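Filed under: Bench notes / Grippers / Trials

May, after lunch

Day 2 with the Astano hand-held pair, still on loan from Vokau. I wanted thin stuff today, so it's the white mug tree and a wooden stick. The left jaws hold the stick nicely on a slant. My wrist is less happy - the weight sits too far forward for me.

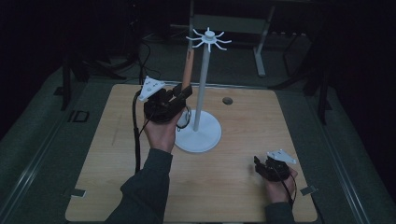 Lindiwe Fourie reckons the weight is fine and I'm choking up on the handle. She'd sooner we argued about the cables, and asked whether Vokau sells a longer set.

Fair point, I'll ask. The quote is 529 for the pair, cables included, and I'd want spare jaw pads in there too. Still to do: swap hands, then try the same stick with the Ersoy pair before they go back!

Comments (3)

Refilwe Cele: Ask about the pads first, they took ages last time.

Unathi Venter: Can I have a turn before you decide?

Nomvula Motaung: 529 is ok by me if support is in it.

Last updated: May, 4:40 pm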